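Gray table top in a small kitchen, how to choose the shade and keep it clean?
Home and Living > Furniture

Teemu Kuusisto
Hello everybody. I am furnishing a rented apartment in Skolmont and I want a table that is used for eating and also for my work in the evening. The room has light tiles on the floor and one window to the north. I have 2,000 to spend for the whole room, and the table I like costs 304 without the chairs. The shop has it in pale gray and in a darker gray with matte surface. My wife fears that gray will look cold and that each crumb will be visible. Does anybody live with such a table, and which shade would you take? The table is 168 cm long, if this matters.

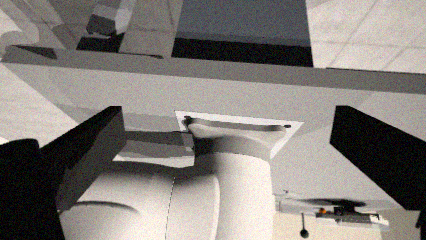
Pale gray surface with a darker edge band

One more thing, I drink much coffee and I am not always careful with the cup.

Answers

Sterkberg
I have had pale gray since four years and I would buy it again. Crumbs of dark bread you see, white flour you don't see. For coffee, wipe it the same evening with warm water and a drop of dish soap, then with a dry cloth. Please do not use the rough side of the sponge. I did it one time and there is a shiny spot which never went away, now the fruit bowl lives there.

About the cold look - it depends on the lamp more than on the table. Take a bulb with warm light and hang it lower than you think. Ours is 60 cm above the top.

Nitance
Take whatever is cheaper, all tables get dirty.

Kuusisto_M
(Same last name, but we are not family!) I disagree a little with the answer before me. A matte top with small speckles hides much more than a plain one, so ask the shop for a sample and lay it on your own floor for a day. Look at it in the morning and again at 8 p.m. In the shop I was sure about dark gray, and at home it looked almost blue. 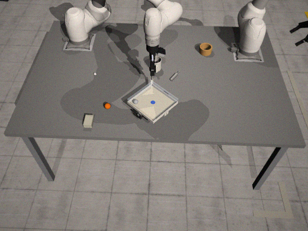

What I would check before paying

1. Is the front edge closed well? Water goes in there first.
2. Where do the legs stand? Slanted legs look nice, but a chair can hit them.
3. Can you return it? I paid a fee for the pick-up and was angry for a week.
4. Do you have felt pads for the legs? On tiles the noise is terrible without them.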